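Birthe Kragh
Plant corner maintenance, thread. March 2022. Two pots, one bin, one fan, all within arm's reach of each other.

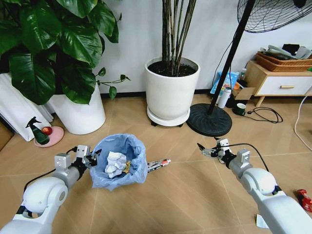
2/ The goal is to get the floor clear enough to mop without lifting anything heavy. The big pots are the limiting factor. Everything else in the corner can be picked up with one hand.

3/ Bin first. I keep a small one on the floor next to the plants with a light blue liner in it. Small is deliberate. A large bin in a plant corner collects damp leaves for three weeks and then you have gnats.

4/ Liner method: push the bag all the way down before folding the top over the rim. If air is trapped under it, the bag rides up and the first crumpled paper ball sits level with the top. Press one corner down, let the air out, then fold.

5/ Used-up tubes go in with the cap on. Toothpaste, hand cream, glue, all the same. Without the cap, whatever is left ends up on the liner and the liner sticks to the bin.

6/ Liners are the Gusmont ones, box of 1000. I bought the box when we moved in and expect to leave it to someone in my will. They are thin. Do not put potting soil in them.

7/ Pots. The leafy one with the heart-shaped leaves is in a tall white cylinder. Stable, but top-heavy after watering. I turn it a quarter turn every 8 days. Every seven would be easier to remember, but I started on eight and the log is in eights.

8/ The other one is in a wider white pot on a round saucer with casters. Best purchase in the room. It rolls on tile with one foot. On grout lines it hesitates, so push from low on the pot and keep the stems out of it.

9/ Caster saucers have two failure modes. Hair in the axles, and water sitting in the dish. For hair: tip the saucer on its side, cut along the axle with nail scissors, pull with tweezers. For water: turkey baster. Pouring it out means lifting the pot, and we are trying to avoid that.

10/ Watering amounts, since I was asked last time. The wide pot gets 750 ml, measured in a jug. The tall one gets less and I go by the weight of the pot when I tilt it. I have no number for you there.

11/ Spray bottle lives on the floor in the round pink dish. The dish is for drips. Before the dish, there was a ring on the floor that took an afternoon and a lot of baking soda.

12/ The dish also receives whatever is in my hand when I pick up the bottle. Currently an apple. Fruit gives off ethylene and some houseplants drop leaves over it, so it should go back to the kitchen. One apple in a ventilated room is not going to do much.

13/ Fan. Black, round base, wire cage. It is there for air movement over the soil surface. Lowest setting, pointed past the plants and not at them. Direct airflow dries the leaf edges and you get brown margins.

14/ The base is the heavy part, so when mopping, walk it: tilt the pole slightly, roll the base on its edge, set it down. Dragging it leaves black marks on light flooring. Ask me about the previous apartment.

15/ Cage cleaning: unplug, take off the front half, rinse, let it dry completely. Dust on the back half comes off with a dry paintbrush.

16/ Floor is light tan tile with a wood look. Good: water does not hurt it. Bad: the grain pattern hides soil crumbs until you are barefoot. Sweep toward the wall, then along the wall toward the door.

17/ Mop with plain warm water and a small amount of Nestitz. The label gives a capful per bucket. I use half. A full capful leaves a film, and the casters pick it up.

18/ Order, for people who skipped to the end: floor items into bin, tie bag, dish and bottle onto the counter, fan out, caster pot out, tall pot stays, sweep, mop, wait, reverse.

19/ Still open: the trailing vine. It needs something to climb or it needs a trim. I have a moss pole from Papadakis that is too tall for the pot and I have not yet cut it down. Will post in June if it survives.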